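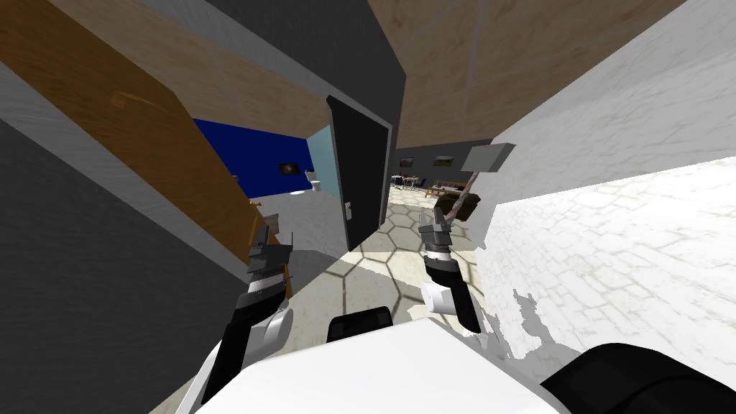 Page 1 of 2

FOR IMMEDIATE RELEASE

Denby Cookware Library opens its second room in February, and the pasta rollers are coming too

Denby, January 24, 2021

I've been putting off writing this until the paint was finished, and the paint is finished, so here goes. The Denby Cookware Library is getting a second room! It's right next door to the first one on Endum Street, we have the keys, and we plan to open it to members in February.

If you haven't come across us before, we lend out kitchen gear the way a regular library lends out books. You join, you pick something off the shelf, you take it home for two weeks and you bring it back clean (please, clean). I started it with my own canning pot and a waffle iron I used twice a year. We now have 641 items on the list and 200 paid-up households, and the old room is so full that the big stockpots have been living under my desk since last summer. I have banged my shins on them more times than I care to say.

The new room is going to hold the bulky stuff: stockpots, roasting pans, the dehydrators, both cider presses and all the cake tins. The cake tins alone come to 124, and they have never once been on the same shelf together. I'm pretty excited about that. The small things, like graters, piping tips and thermometers, will stay where they are, so regulars won't have to relearn the whole place.

We're also adding 71 items that haven't been out on loan before. A lot of them came from Quách, the noodle shop on the corner, which moved to a smaller kitchen and very kindly gave us bamboo steamers, clay pots and a couple of cleavers. Mornero, the pasta maker across the river, sent over hand-cranked rollers and drying racks, plus a ravioli tray I have already borrowed and may be slow to return.

How pickup will work

We're still doing pickup by appointment. You choose your items by email, we pack them up and leave them on the table by the front door, and you come by in your time slot. One household at a time, masks on. Returns go in the bin on the porch. Everything gets washed again and sits for three days before it goes back on the shelf, so if the thing you want shows as "resting," try again later in the week.

Fees are staying the same. A household membership is $30 a year, and if that's a stretch, write to us and we'll sort something out. Late fees are a dollar a week, and I waive them a lot more than I should.

Still looking for

A pressure canner in good shape, with its gauge. Loaf pans, any size. Lids! We have so many pots without lids. We can't take anything electric with a damaged cord, and we have all the fondue sets we will ever need.

Press and member questions

Reporters who'd like to talk about the library can reach me through the contact form on our website or leave a message at the Endum Street room. I'm glad to do a phone interview, and mornings are best. The full item list and the February pickup slots are on page 2.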